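Drudeck DW-50 Matte White Worktop

Share 13 | Comments 3

The DW-50 is a flat, non-reflective white worktop for benches, packing stations, teaching rooms and light assembly. It is supplied cut to length, edged on all four sides and pre-drilled for the Pimau underframe. Colour is Plain White only.

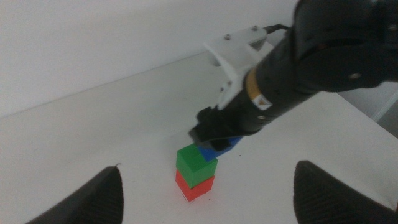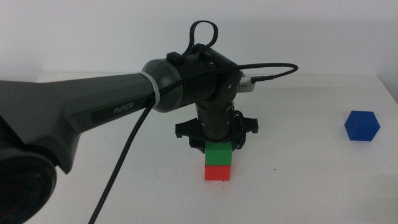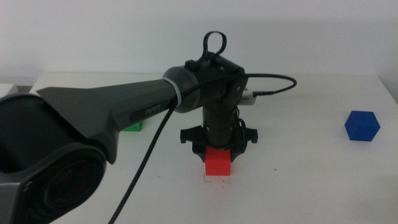
White tabletop, matte finish.

Construction

The core is a moisture-resistant particleboard, faced on both sides with the same sheet so that the panel stays balanced. A worktop faced on one side only will cup as the humidity changes, and most complaints about bowed benches in our service records trace to that fault in older stock. The DW-50 has never been made with a bare underside.

Edging is 3 mm ABS in matching white, applied hot and radiused to remove the sharp arris. Corners are square as standard. Rounded corners can be ordered at 50 mm radius, on the front edge or on all four corners. Specify at time of order; corners cannot be altered once the edging is on.

Surface

The finish is a fine matte texture with low glare under overhead lighting. It was developed for inspection benches, where operators had reported eye fatigue working on gloss white under LED battens. Fine print, thread ends and small fasteners are easy to pick out against it.

Matte white shows graphite, tyre rubber and grey scuffing from aluminium sooner than a patterned laminate does. Most of this lifts with a damp microfibre cloth and a neutral detergent. For aluminium marks use a melamine foam block, lightly, over the smallest practical area. Repeated rubbing in one place will polish the texture and leave a shiny patch that cannot be reversed.

Do not use:
abrasive cream cleansers
steel wool
acetone on the edging (brief contact on the face is tolerated)
furniture polish or silicone spray

The surface is not a cutting surface. A blade will go through the texture layer on the first pass. Use a self-healing mat. It is also not rated for soldering irons or hot air tools without a bench mat.

Underframe

The panel is drilled for the Pimau fixed-height frame and the Pimau crank frame. Both use the same hole pattern, so a fixed bench can be converted later without re-drilling. Threaded inserts are factory fitted. Tighten the frame bolts by hand until seated, then a quarter turn with the supplied key. Overtightening will pull the insert, and a pulled insert is not covered.

Older Cartwright frames have a narrower crossbar and need the adaptor plate, sold separately. The plate raises the finished height by 13 mm. This matters where benches are butted together in a run, and in that case all frames in the run should be fitted with plates, including any that do not strictly need them.

Fixing equipment to the surface

Clamps may be used on any edge. Put a pad between the lower jaw and the underside, and keep the jaw clear of the edging joint. For permanent fixings, bolt through the panel with a large-diameter washer below. Wood screws into the top face are not recommended - the core will hold them for a time but loses grip under vibration.

Any hole made on site exposes the core. Seal the cut with two coats of polyurethane or a bead of neutral-cure silicone before the fixing goes in. Swelling around an unsealed hole appears as a raised ring and is permanent.

Installation against a wall

The rear edge is supplied straight. Plaster walls generally are not, and a thin shadow line at the junction is normal. Where a closed joint is required, order the panel with 10 mm of scribing allowance on the rear edge and leave that edge unbanded. The Prodow upstand is the alternative and covers gaps up to 8 mm. It is fixed to the wall and not to the bench, so the bench can still be pulled forward for cleaning.

Leave the panel flat in the room for 48 hours before assembly. Store on bearers, never on end.

Joining panels

Two or more panels are joined with underside connector bolts, three per joint. Bring the top faces flush with a rubber mallet and a block before final tightening. Joints are visible up close. A white joint compound is available for areas where crumbs or swarf would collect.

Specification

Thickness: 25 mm
Depths: 600, 750 and 900 mm
Lengths: 1200, 1500, 1800 and 2400 mm
Edging: 3 mm ABS, white
Corners: square, or 50 mm radius to order
Finish: fine matte, both faces
Frame compatibility: Pimau fixed, Pimau crank, Cartwright with adaptor plate

Lead time

Standard sizes are despatched from stock. Radiused corners and scribing allowance add one week. The 900 mm depth in the 2400 mm length is a two-person lift and is delivered to kerbside only unless an inside delivery has been booked. Check lift dimensions before ordering; the carton will not go diagonally into a small passenger lift.

The 2400 mm length is out of stock until April. Orders are being held in sequence.

Technical enquiries to Clive Ackroyd, bench products. Please quote the batch number printed on the underside, near the left rear insert.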